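The Long Way to Teach a Machine

At Patley, teaching a robot starts with a person at the controls, steering the arm through a chore and then steering it through the chore again. The company wants 300 good runs before it trains anything. A worker gets through 70 on a decent shift, and the bad ones get thrown out.

The sales pitch is that anyone can do this. I tried it for an afternoon and I'm not convinced. You have no feeling in your fingertips, so you squeeze too hard or let go too soon.
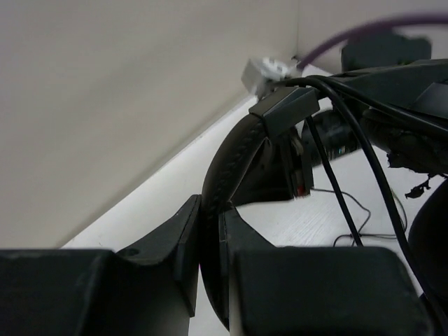 Soft, floppy things are the worst. A box stays put when you nudge it. Headphones swing and fold, and their cables go where they like. Patley says its software, Zomoline, learns to cope with all that from the runs alone. I asked to see it handle a pair it hadn't been trained on and was told that was planned for February.

Kokeo, a rival, asks for only 100 runs per task, with the operator moving the arm by hand. Maybe that's enough. Neither company would tell me how often the robot fails once the person lets go.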